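Pusville Community Help > Home & Office > Electrical and noise

Does switching an old office PC off at the wall really save anything?

Asked July 2023

We run a small lettings office above the Farkas bakery and have one elderly desktop tower that nobody wants to part with, as the invoicing program lives on it and refuses to live anywhere else. It stays on all night, all weekend and right through our two weeks off in December. My business partner says it costs pennies. I say it warms the stationery cupboard, and that heat has to be coming from somewhere.

I borrowed a Gornix plug-in meter from the library. It showed 95 watts with the machine doing nothing in particular and 2 watts with it shut down but still plugged in. Is that normal? And is it worth the nightly crawl under the desk to switch it off at the socket, or do I just shut it down and keep my knees? 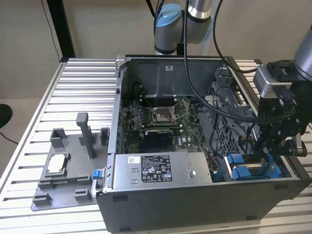
Answer 1 – marked as helpful by 13 people

Your readings sound perfectly ordinary for an older tower, and the sum is easier than people make it. Take the watts, multiply by the hours, divide by 1,000, and you have the units on your bill. So 95 watts for ten hours is 0.95 of a unit. Do that every night of the year and you have bought your stationery cupboard a fairly expensive holiday. A desktop of that age was built for a desk where someone sat all day, and power saving was not top of the list. Open up an old Dell workstation and you find a big green board with a finned heatsink on it, and those fins are there to shed heat you have already paid for. Shutting it down properly each evening gets you nearly all of the saving. Look in the power settings too and tell it to sleep after twenty minutes, so it can nap while you are out showing people flats.

As for the last 2 watts, that is what the standby side of the power supply takes so the button on the front works. Over a whole year it comes to 17.5 units. Multiply by whatever your tariff says. I would not crawl for it. I would buy an extension lead with a switch on it and put it on top of the desk, but I am lazy and have had the other sort of knees for some time now.

One warning – shut the computer down first, wait for it to go quiet, then switch off the lead. Invoicing programs do not enjoy surprises.

Answer 2

just turn it off. mine has been off since easter and the bill still went up so make of that what you will

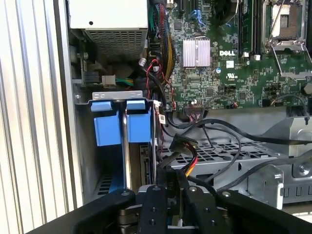

Photo: Lenura

Answer 3

Agree with the first answer on the sums, but two things to add.

Check whether anything happens overnight before you start switching it off. Ours did its backup in the small hours, and after a month of virtuous shutting down we discovered we had a month of no backups. Move it to lunchtime. The machine will grumble through your sandwich but you will live.

The other thing is the little battery on the motherboard that keeps the clock going. If it is tired, a computer that is cut off at the wall every night may wake up convinced it is some other year, and then date your invoices accordingly. Tenants find this funnier than landlords do. The battery is usually a cheap coin cell, but check the manual for the right one. Switch off, unplug, and leave the power supply itself shut whatever a video tells you.

And do measure the printer while you still have the library's meter. Ours was the real villain.

Comment from the asker: Printer is 13 watts asleep. Thirteen! We print one thing a week. Switched lead ordered, backup moved to lunch, partner still saying pennies.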